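The Edcombe Open Day is a yearly demonstration of hand-held robot grippers held by Plavomis at its Asden workshop. It was first staged on 18/01/2024 under Krešimir Vlachou and drew 141 visitors.

Guests handle the grippers in a room with a wooden floor – the water dispenser serves as a fixed point of reference.

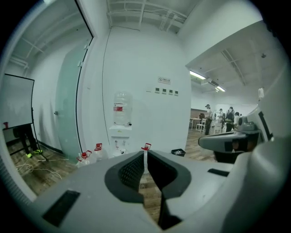

Gripper facing the dispenser, with visitors in the room beyond

The program lists 13 household tasks. A later edition, held in August, added a station using printed square markers. 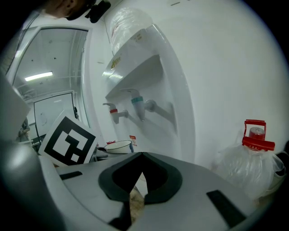

Gripper near the dispenser taps, with a square marker at left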